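Kitchen Tips > Counters & Bowls

Got to the Flovgate open day late, so these are quick notes. Mostly robots - but I came home with kitchen tips anyway. Typing this up before I forget it all.

Parking is bad. Go early. Demo room holds 30 people, if that.

The Bretel demo was the one with the bowl. Stood there way longer then I meant to.
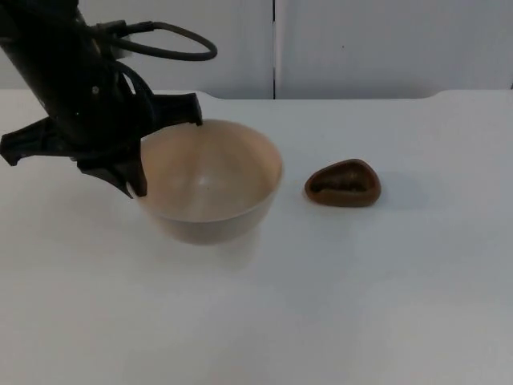 Black gripper at the bowl, brown piece off to the right. Same in both.

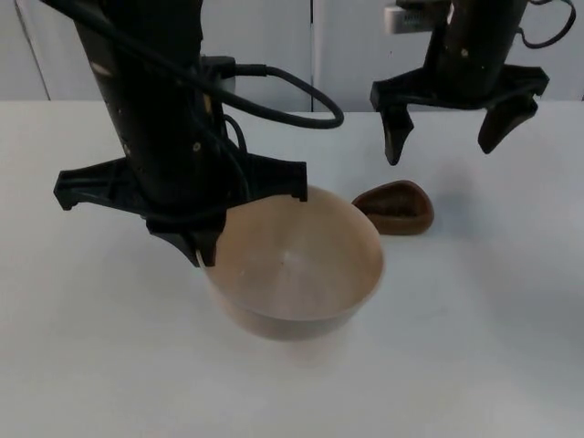 Tips I wrote on my hand:

Clear the counter first. All of it. One bowl, one other thing, nothing else till you're done.

Light counter, dark tools. Easier to find stuff. I swapped my cutting mat the same night.

Wide bowl beats a tall one for mixing. You can get in from the side.

Set the next thing to the right of the bowl if you're right handed - left if not. Same spot every time.

Hang cords up high, never across the work. My mixer cord now goes over a hook, 300 times better.

Friesen had a table of shop mats too. Didn't buy. The Grevus arm on the price sheet was 795 a month to rent, so no, I'll keep stiring by hand.

Next open day is in January. Bring a snack, the coffee line took around 30 minutes.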